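An open evening at the Grimuta shared workshop

I'd been meaning to get over to Grimuta since spring, and on Tuesday I finally caught the bus out. It's a members' workshop in the old Flusura dye works, up two flights of stairs that smell of linseed oil. They have 41 members at the moment and a waiting list for the lathe, and once a month they open the doors from six and let people like me wander about asking silly questions.

The woodturners were lovely and so were the two lads restoring a pedal organ, but I'll be truthful, I had come for the robots! A small group has been building a two-armed bench they call Skunberg (after a street, I was told, and then told something different by the next person). The whole build has cost them £651 so far, leaving out the arms, which a member paid for himself. Everything else is rail, brackets, cable and a very nice bit of timber.
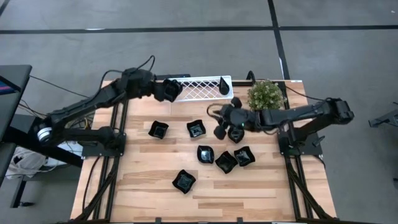
Skunberg at work on the black bowls, one arm over the basket.

The job they have set it is clearing a table. The bowls are awkward little things, square with wavy edges and pointed corners, and shiny on the inside, so the light bounces off them and makes them hard for a camera to judge. I had a go at picking one up using kitchen tongs, which they keep on a hook for visitors who think it looks easy. It isn't. The corners swing round as soon as you pinch them.

What I liked most was how open everything is. The rails run down both sides of the bench, the arms bolt to plates next to them, and you can follow a good many of the cables with your finger (from a polite distance). If they want an arm further back, they undo four bolts and slide it. One of the builders told me the spacing between the arms has been changed 5 times, and the next change is already pencilled on the wall.
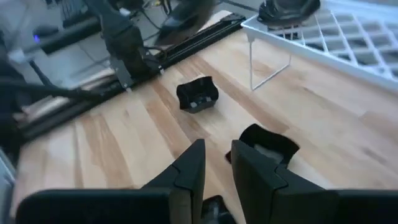 We got talking about cameras after that. Each arm gets its own small one near the wrist, and they are keen on these because the view from higher up loses a bowl the moment a gripper passes over it. The software side is called Shetty and I followed perhaps a third of it. They keep a paper logbook too, with a line for every try, and they want 100 tries written up before they alter anything else. They had filled nearly three pages when I looked, in at least four different sorts of handwriting.

I stayed far longer than I'd planned - the last bus is at twenty to ten and I had to run for it. Tea is 50p in the tin by the sink, and the biscuits go early. Wear proper shoes or they won't let you past the yellow line by the lathes. The next open evening is in July, and I've asked if I can bring my niece, who is building a gripper of her own out of lolly sticks and has plenty of questions saved up for them.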